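FOR IMMEDIATE RELEASE
June 2016

Singer Hye-jin Jeon and Drummer Nam-gil Sun to Play Themselves in New Couple Series "Chae"

Dalance Pictures is thrilled to share that singer Hye-jin Jeon and drummer Nam-gil Sun will star together in "Chae," an unscripted series that follows the pair through their first year of married life, a shared tour and the making of a joint record. The series has been ordered for 18 episodes and will stream on Botbridge.

Fans have been asking the two to do something like this ever since they walked into the Flostutetti Music Awards in January holding hands. Neither of them had said a word about dating before that night. By the time they sat down for dinner, the photos were everywhere, and Jeon's mother had already called twice to ask why she had to find out from a neighbor!

"We were friends for such a long time that we honestly forgot other people didn't know," said Jeon. "I'd call him after every show. He'd call me when he couldn't get a drum part right. Then one day he drove four hours to bring me a coat I'd left at his studio, and I thought, well, okay, nobody drives four hours for a coat."

The couple married in the spring in a small ceremony at the home of Sun's grandparents. There was no press and no big guest list, and the band was made up of cousins. Some of that day will be seen in the first episode, using footage shot by the family.

Viewers who know Jeon only from her ballads are in for a surprise. She is loud, she is very funny, and she is a fierce card player who keeps a running score against her husband in a notebook (he is losing). Sun is the quiet one, at least until somebody brings up drum heads or soup. Put the two of them in a tour van with her sister and his bass player and you get the kind of talk you can't write.

"I went in thinking I'd be making a music show," said Olanrewaju Ojo, who is directing the series. "There's plenty of music in it, and the music is wonderful. But the part I keep going back to in the edit is the two of them trying to pick a couch. It takes them most of an episode. I could have watched them do it for a week." 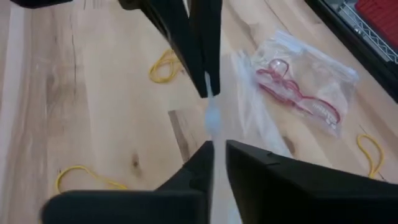 Delia Urrutia, Dalance Pictures

The title comes from Jeon's late grandmother, whose family name was Chae and who gave her a first guitar at the age of eight. Jeon has talked about her on stage for years, and the song that closes each episode is one the two of them used to sing in the kitchen. Jeon recorded a new version for the show with Sun on brushes and no other players. We have heard it many times now in the office and people still stop typing when it comes on.

Filming began shortly after the wedding and will run through the end of the couple's tour. They picked smaller rooms for this one, and the opening night was in an 882-seat theater where Jeon sang in a school contest as a teenager. She came in last. The woman who ran the contest was in the front row this time, and yes, the cameras were rolling when the two of them met backstage.

Music is a big part of every episode. The crew has been given full access to rehearsals, sound checks and the long nights in Sun's home studio, where the couple is writing their first record as a duo. The songs will be heard in the show as they take shape, false starts and all. One of them begins as a joke about a parking ticket in the second episode and grows into something very different a few weeks later.

The record does not have a title yet. Jeon and Sun have been fighting over it in the friendliest way, and both of their picks so far have been turned down by the other.

"She wanted to name it after a street and I wanted to name it after a dog," said Sun. "So we'll see. I've lived alone for most of my adult life and I'm used to winning these. I don't win them anymore. It's great."

Family and friends will drop in all season long. Jeon's sister, who also sings backup on the tour, is in nearly every episode, and Sun's old bandmates get back together for one night to play songs they hadn't touched in years. There is also a trip to the coast with both sets of parents, which Ojo calls the best two days of shooting he has ever had.

Su-bin Na, head of original series at Botbridge, said the service knew it wanted the show after seeing one short reel.

"It ran 4 minutes and we asked to see it again right away," said Na. "They like each other so much. They tease each other, they get tired and cranky on the road, they make up over noodles at one in the morning. You come away wanting to call somebody you love. We can't wait for people to meet them this way."

Each episode runs a half hour. Two longer specials are also planned, one built around the last night of the tour and the other around the finished record, with every song played live from start to finish. Air dates will be shared with members of the press as soon as they are set, along with the first trailer.

Jeon first came to wide notice with her debut single, a slow song about a night bus that she wrote while working the counter at a bakery. She has put out five records since then and acted in two stage musicals. Sun has played on 106 recordings as a session drummer and spent nine years on the road with his own band before opening his studio. The two met when he was hired to play on her second record and showed up on the wrong day. She was there alone, working on a bridge, and asked him to stay and help.

"Chae" is produced by Dalance Pictures for Botbridge. Olanrewaju Ojo directs. Hye-jin Jeon and Nam-gil Sun are also producers on the series.

Interviews with the couple can be set up around tour stops, and short phone calls are possible on travel days. Tour photos and a written question-and-answer piece with the director are ready to send. Please write to Delia Urrutia in the Dalance Pictures press office and let her know which stop is closest to you.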